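Night guard: hard acrylic or dual laminate for a heavy grinder?

Posted in: Crowns, Guards and Appliances

molar_drift
My dentist wants me in a night guard after I chipped an upper premolar. The office quoted 600 for a hard acrylic guard made by Suston, adjustments included for 3 months. A dual laminate (soft inside, hard outside) from the same lab costs 70 less. I clench more than I slide, according to the wear facets. Which one holds up?

tkovar
Hard acrylic. It can be ground down at the chair and polished, and you can add material to it later. Dual laminate separates at the edges once a clencher gets going. Mine split behind the canine in the second year.

Pell_Ridge
Disagree with the blanket answer. Separation depends on thickness and on how the lab bonds the layers. I've worn a 3 mm Haltard laminate for years with no lifting. Hard acrylic is less forgiving on insertion, and if the fit is tight you feel pressure on the front teeth for the first week.

tkovar
3 mm is thick. Most people quoted a laminate get less than that. Ask before ordering.

molar_drift
Asked. The office says 2 mm for the laminate. They also said an upper guard, full arch, either way.

Citlali Magaña
Lab tech here, removable appliances. A few points.

Material matters less than the bite record. A guard that touches only on the back molars will feel wrong in any material. At delivery you want even contact on both sides, checked with marking paper, with the jaw closed lightly and then firmly.

Bring the guard back to every recall visit. Marks worn into the surface show where the load goes. 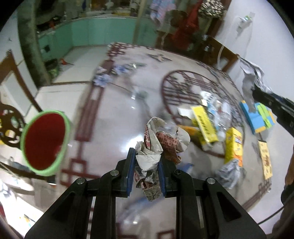 Care, for either type:

1. Rinse in cool water right after removal. Hot water distorts both materials — keep it under 40 degrees C.

2. Brush with a soft brush and plain liquid soap. Toothpaste scratches acrylic.

3. Store it dry in a vented case.

Pell_Ridge
Agree on all of it except dry storage. My instructions from Haltard say to keep it damp.

Citlali Magaña
Follow the maker's sheet if there is one. Our acrylic goes out with dry storage instructions, and fit complaints over storage are rare.

gumline_88
Has anyone used the Nelico mail-order kit? Much cheaper, and you take the impression yourself.

tkovar
Once. Impression was off, guard rocked on the left side. Nobody checks the bite, so you're on your own.

gumline_88
Mine fits fine, for what it's worth. I'm a light grinder though.

molar_drift
Going with the hard acrylic. Impressions are in February. Will ask for the thickness in writing.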